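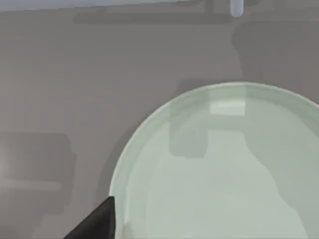
Pale green plate, round, thin rim

Travel > Mountains > Trip Planning > Altitude

14 shares | 6 comments

How to plan your first few days at altitude

Quick one, typing this between packing. People keep asking how I set up the Laltbridge trek so here goes.

First - get your start height. Mimo, where the bus stops, is at 975 meters. No problem there. Sleep, eat, fill bottles.

Next, mark every overnight stop on a paper map. Write the height beside each. Sleeping height is the one that matters, you can go higher in the day and come back down.

Once you're over 3000 meters, slow way down. Small steps up each night. I put in a full rest day at Trikness and then another one after 3 more nights. Felt like a waste the first time. Did it anyway.

Drink more than you want. Skip the beer. Eat even if dinner looks awful, soup counts.

Headache plus feeling sick = stay put. Getting worse = go down, same day, dont wait for morning. Somebody goes with you. Talk to your doctor about pills before you leave home, not at the trailhead. 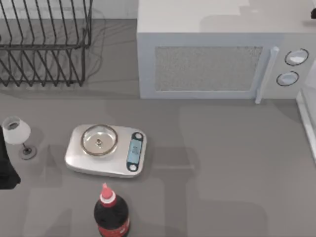

Counter with dish rack, microwave and kitchen scale

Bags. Keep the day pack light, 6 kilos if you can. Warm hat on top, not burried at the bottom like mine was in April.

Leave spare days at the end. Flights out of Su get canceled for cloud all the time and the next plane is usually full. Book your long flight home with a gap.

Packing list is a seperate page, will post when I'm back.

Updated 6 Jan 2025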